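Section 9: Hanging and Storing Stemware

1. Set the wire holder on a flat surface, base down. Skakititz calls its surface "leveling." Check it anyway.

2. Hook one glass upside down by its foot. 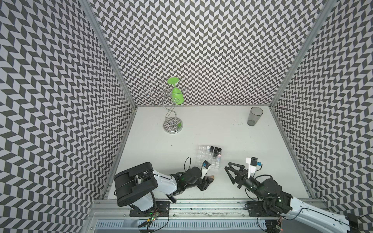 Fig. 9-1. Green glass hung from the holder, organizer toward the front.

Caution: The carton promises a "lifetime grip." We would not bump the stand to find out.

3. Keep tumblers upright and apart from the holder.

4. Stand small bottles in the clear organizer.

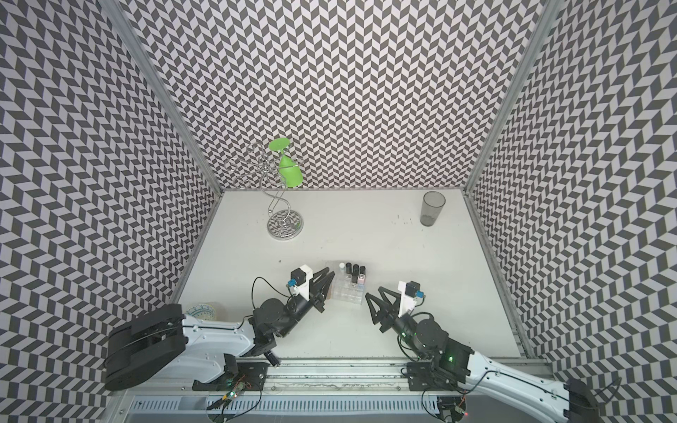 Brarkus: One glass on one side made mine lean. I hang two, opposite each other.

Note: Probably sound, though we have not tried it with heavy stems.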